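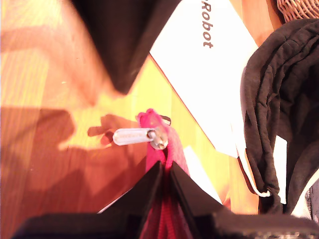
ピンクのポーチをつまんだグリッパ。手首カメラから。

5月に入ってから、把持判定まわりのコードをほぼ書き直した。作業メモが散らかってきたので、自分用にまとめておく。前回までの経緯を読んでいない人には分かりにくいところがあると思う。

構成は前回と同じで、アームの制御が Brirkovier、認識側が Ciltulel、ログの再生と注釈に使っているのが Tanamcombe。どれも自宅のリポジトリの名前で、公開はしていない。Huenchumán は学習用の計算機のホスト名で、今回はほとんど出番がなかった。

■ 困っていたこと

床に置いた布物をつかんで運ぶ、という単純な動作で、「つかめた」という判定があてにならなかった。硬いものなら指の開き幅を見れば足りる。指令値が全閉なのに幅が残っていれば、何かが挟まっている。布だとこれが崩れる。薄い生地を一枚だけ挟んだときの幅と、何も挟んでいないときの幅の差が、エンコーダのばらつきに埋もれる。逆に、厚みのある部分を深く挟むと幅は大きく出るが、持ち上げると自重で抜けることがある。

以前の判定は、閉じ終わってから200ミリ秒後の開き幅をしきい値と比べるだけだった。書いた当時は積み木と空き缶しか扱っていなかったので、それで間に合っていた。ポーチや靴下を混ぜた途端に、空振りを成功と報告したり、ちゃんと持っているのに離して最初からやり直したりするようになった。後のほうが見ていてつらい。

■ 判定を三つの段階に分けた

新しい実装では、判定を一回で済ませるのをやめた。状態は「接触」「保持候補」「保持」の順に進む。

「接触」はモータ電流の立ち上がりで見る。閉じる速度を途中で落とし、低速区間に入ってからの電流だけを使う。高速区間の電流は摩擦の影響が大きくて使いものにならなかった。電流の生の値は温まり具合で変わるので、動作の最初に空中で少しだけ指を動かし、そのときの値を引いている。

「保持候補」は開き幅と画像の両方を見る。Ciltulel に、指先の間の領域だけを切り出して布かどうかを返す小さなモデルを足した。全体の画像を入れるより軽いし、背景に引っ張られにくい。指とカメラの位置関係は固定なので、切り出し位置は開き幅から計算できる。

「保持」は少し持ち上げてから決める。垂直に動かしている間、指の間の領域が周囲の床と一緒に流れるか、指と一緒に留まるかを見る。オプティカルフローの中央値を内側と外側で出して、その差を取るだけのものだ。学習は要らない。布が抜けるときは差が急に縮むので、そこで一つ前の状態に戻す。

書いてみると状態遷移のコードが一番長くなった。計算そのものは短い。

■ 影の問題

冒頭の画像は、ログを Tanamcombe で見ていて止めた一枚だ。木の床の左側に大きな影がかぶさっていて、その中に指のような形の影が、ファスナーの引き手のすぐ脇まで伸びている。照明が黄色いので床の色もかなり橙に寄っている。

この影が厄介だった。アームが動くと影も動く。外側の領域のフローを「床の動き」とみなしているのに、影の縁を追いかけてしまうと床が動いていないような値が出る。内側と外側の差が小さくなり、保持しているのに抜けたと判定される。

最初は画像の明るさを正規化してごまかそうとした。局所的なコントラスト補正をかけると影の縁は薄くなるが、床の木目まで妙に強調されて、今度は木目の方向にフローが滑る。木目は縞なので、縞に沿った方向の動きはもともと取りづらい。補正でそれが悪くなった。

次に試したのは、外側の領域を小さいブロックに分けて、アームの運動学から予想されるフローと合わないブロックを捨てる方法。カメラの動きは関節角から分かるし、床までの距離も大体分かる。予想と大きく外れたブロックは影か、床ではない物とみなす。残ったブロックが少なすぎるときは判定を保留にして、持ち上げる高さを少し足す。こちらは素直に効いた。服の皺や箱の文字の上に乗ったブロックも、高さが違えば落ちる。床に平らなものなら残って構わない。

よく考えると、運動学から予想できるなら外側のフローを測る必要はあまりない。ただ、カメラの時刻とエンコーダの時刻が微妙にずれるので、実測も併用したほうが安定した。ずれの話は次に書く。

■ 時刻合わせ

Brirkovier は関節角を200ヘルツで吐く。カメラはそれよりずっと遅く、しかも露光が終わった時刻ではなく、ドライバがフレームを受け取った時刻が付いていた。これに長いこと気づかなかった。動きがゆっくりだと差が見えないし、静止時の較正では当然ずれない。

持ち上げの開始時に予想フローと実測フローを並べて描くと、同じ形の山が横にずれて出る。相互相関で遅れを推定して、起動のたびに一度だけ補正する形にした。常時推定するようにもしてみたが、静止している間に値がふらつくのでやめた。

ついでにログの形式も変えた。受信時刻と補正後の時刻を両方残す。補正後だけ保存していた頃のログは、補正を直しても再計算できず、半分くらいが使えなくなった。元の値は捨てないほうがいい。前にも同じことを書いた気がする。

■ 試した結果

書き直す前と後で、同じ配置表に従って400回ずつ動かした。物は布のポーチ、靴下、ハンドタオル、巾着など。成否の正解はあとから録画を見て自分で付けた。

誤判定は、旧実装では数えるのが嫌になる量だった。新しいほうは7件。内訳は、指先でつまんだ引き手だけが持ち上がって本体が床に残ったものが多く、残りは持ち上げの途中で他の布を引きずったものだった。引き手の件は、指の間に物があって、それが指と一緒に動いているので、今の判定の定義では「保持」で正しい。運びたいものを持てているかどうかは別の問題で、ここは認識側に任せるしかない。

動作は少し遅くなった。持ち上げて確認する時間が丸ごと足されたからだ。急ぐ用途ではないので気にしていない。

正解付けには Tanamcombe の注釈画面を使った。キーひとつで前後の把持に飛べるようにしたら、かなり楽になった。過去の分も含めて手元のラベル付き把持は1331件になった。まとめて学習に使うには少ないが、しきい値を決めるには足りている。

■ パラメータの置き場所

しきい値は全部、設定ファイルに出した。以前はソースの中に直接書いてあるものがあり、電流のほうを変えたのに開き幅のほうを忘れる、ということを何度もやった。今は起動時に設定のハッシュをログの先頭に書く。再生時に手元の設定と違えば警告を出す。警告だけで止めはしない。比較のためにわざと違う設定で再生することが多いからだ。

布の種類ごとにしきい値を切り替える案もあったが、入れていない。種類の認識を間違えたときに、どこが悪いのか追えなくなりそうだった。ひとまず一組の値で全部を扱っている。

■ 残っていること

・引き手や紐だけをつかんだときの扱い。つかむ前に、細い部分を候補から外すのが早そう。ただ、紐を持って運びたい場合もある。
・保留が続いたときの打ち切り。今は決まった高さまで上げて諦めるが、諦めたあとの降ろし方が雑で、布が広がる。
・時刻補正の値が起動ごとに少し変わる理由。USBの挿し口を変えると変わることまでは分かった。
・状態遷移のテスト。再生ログからは回せるが、途中でグリッパとの通信が切れた場合を再現する手段がない。偽のドライバを書くつもり。

次は打ち切りのあたりから手を付ける。降ろすときの目標高さを、つかんだときの高さから取るように変えている途中で、そのブランチはまだ動かない。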